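Simulated Kitchen Collection Enters Its Second Phase

The Odoi group has begun the second phase of its demonstration collection for household manipulation. The first phase closed in November with 1237 accepted episodes, all of them gathered in a rendered kitchen. The second phase will add 4000 more, with a wider range of objects on the counter and greater variation in lighting and stone finish.

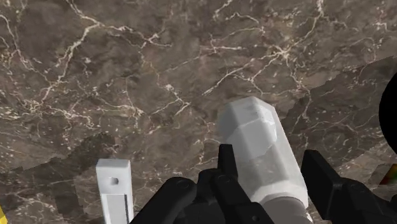

Each episode is guided by a trained operator from the Rikside office. Operators are asked to approach at a steady pace, to close the gripper only when both fingers are clear of neighboring items, and to keep unsuccessful attempts in the record. Of the episodes submitted last year, 766 were returned for relabeling – most of them for a missing or unclear task sentence. Torunn Forsberg has rewritten the labeling guide in response, and all operators are expected to use the new version.

Counter layouts now mix cookware, utensils and small household items at varied angles. Apinya Meesuk, who oversees layout design, has asked that crowded arrangements be kept as they are generated, including those in which an object lies partly outside a camera's view or in the shadow of the arm.

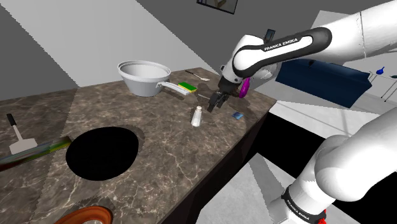

Review and Access

A set of 400 episodes will be held back for evaluation and will not be used in training. Requests for early access should be sent to Nipon Yensuk at the Rikside office, with a short statement of purpose.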